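The Oltgate Flat, Part 6: Plates and Where They Went

Lenka Kratochvíl moved into the flat in February with 8 boxes marked KITCHEN, only one of which held anything for a kitchen. The rest was extension leads and a fondue set.

These pages follow the slow business of finding everything a home. Last time it was mugs, and Dalibor Ševčík still isn't speaking to us about the mugs. This time it's crockery, on a budget that 1,000 crowns was meant to cover and didn't.

Oldřich Jireš argued for a proper cupboard. Lenka argued for things she could reach without a chair - and it's her flat.

Click any picture for the larger version.
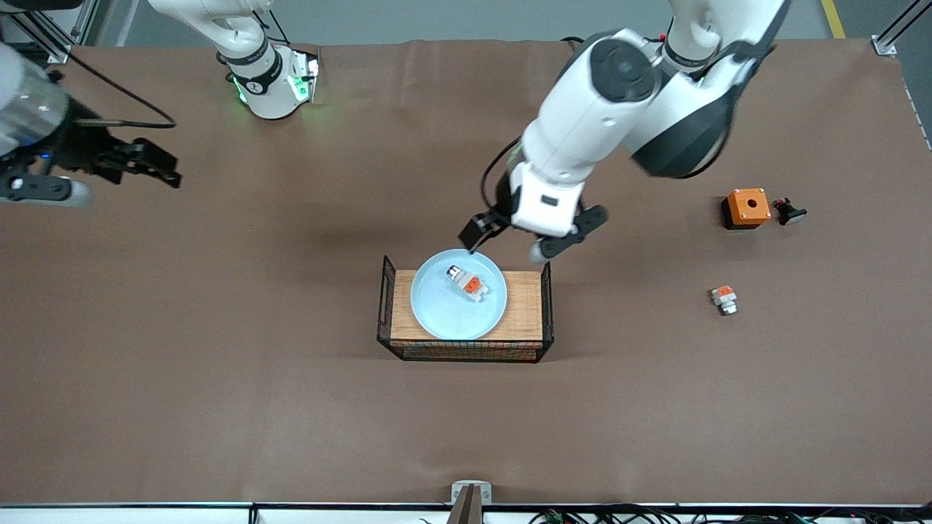
Pale blue plate on the black wire basket with the wooden top. Oldřich still prefers cupboards.

Back to Part 5: Mugs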